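Chapter 3
What a Used Car Is Really Worth

I bought my first car from a lot in Clolberg one August, and I paid too much for it. I knew I was paying too much, too! The salesman had a nice smile, the radio worked, and I'd already pictured myself driving home. By the end of this chapter I hope you'll be a harder customer than I was (it won't take much).

Let's start with the sticker. Say the number on the windshield is 2789 dollars. Where did it come from? Somebody at the dealership looked at what they paid for the car, added what they spent getting it ready, and then added a cushion so they'd have room to come down when you pushed. That cushion is what we'll be hunting for. On a cheap car it might be 400 dollars, and on a newer one it can be a good deal more.
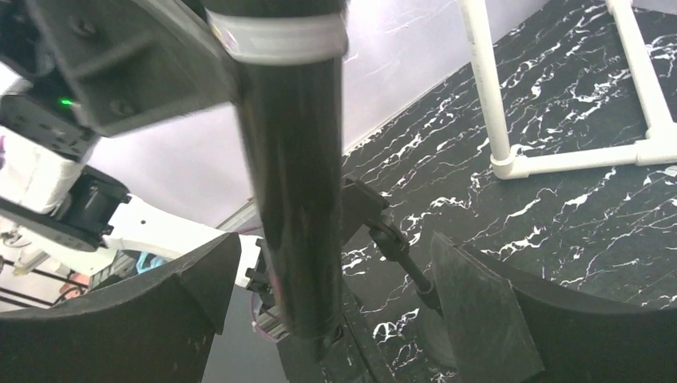

Figure 3.1 A dark cylinder with a silvery band near its upper end.

Now, price and value get mixed up all the time, and I still catch myself doing it. Price is what's asked. Value depends on mileage, service records, how many people in your town want that model, and plain old condition. My friend Kristýna Charvát ran the used side at Willems for years, and she taught me to read the service book before I even walked around the car. A thick stack of oil change receipts makes her happier than a fresh coat of wax ever could.

We'll work with two listings all through the chapter, one from Pikitz Motors and one from a private seller over in Dutik. Same model, same year, very different stories. Keep a pencil handy, because I'm going to ask you to mark up both of them, and you'll want to come back to your notes when we get to financing.

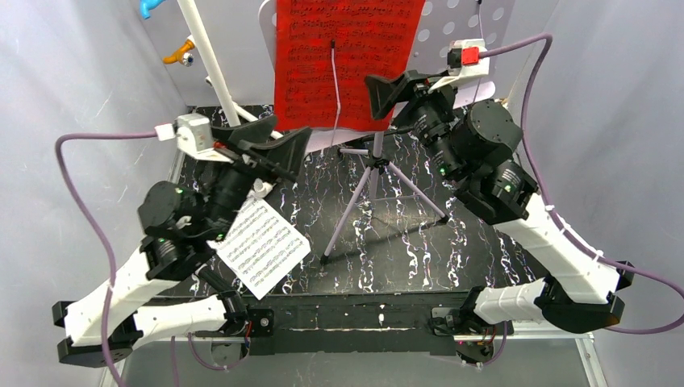 Why would a dealer charge more than a private seller for the same car?
The dealer has a building, a staff, and a repair shop to pay for, and often throws in a short warranty. You're paying for some of that whether you use it or not.

Section 3.1 takes the sticker apart line by line. Read the Pikitz listing first, all the way through to the small print about fees, and write down the one number you think you could talk down.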